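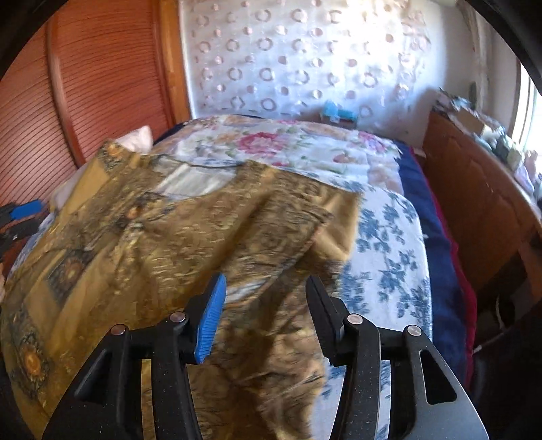 December 30, 2024

The annual review of household linen has been completed, and the results for the back bedroom are recorded below for the benefit of those members of the family who will be staying in it over the New Year. Readers of last year's entry will recall that the room was left until the end and then not finished. On this occasion it was taken first.

The principal difficulty remains one of quantity. The bed at Wastthorpe carries more layers than any other in the house, and each has its supporters. The white sheet with the blue leaves is to be retained. The cream quilt with the roses is also to be retained, at the express wish of Gyu-bin Ryu, who has used it on every visit since May and regards the matter as closed. The navy blanket will continue in service for the winter months. A red blanket is under review.

It has been decided that all folding should be carried out on the bed itself. The floor is cold, and the landing, which was tried last year, proved too narrow for two people holding a double blanket between them. Large pieces are to be folded in half lengthways, then in half again, and brought to the foot of the bed before the next is begun. Printed pieces should be folded with the pattern outwards, so that they may be identified on the shelf without being pulled out. This last rule was broken repeatedly in the course of the year - the author includes himself in this remark.

Garments are a separate question. Anything with a neckline is to be laid flat, front upwards, and smoothed from the shoulders down before the sides are turned in. 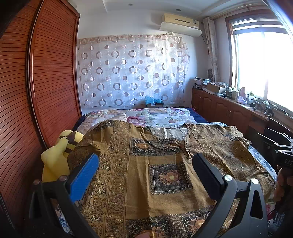
The sunflower print is to be treated in this way and should go on the upper shelf, where it will not be pressed by heavier things. Joon-young Son has proposed a hanger instead. The proposal has been noted, and will be looked at again when there are hangers to spare.

The wardrobe requires a word of caution. Its slatted door should be moved slowly and with the flat of the hand, and no blanket should be stored so far forward that it catches. A repair in 2000 cost more than the contents were worth, and the family does not wish to repeat the experience.

The yellow soft toy with the brown stripes is not linen and falls outside the scope of this review. It may stay on the bed.

Still outstanding are the pillowcases, the spare curtain lining and a bag of odd cushion covers from Drustirberg, none of which appear to fit any cushion in the house. These will be dealt with in the New Year, and offers of help should be made to the author directly.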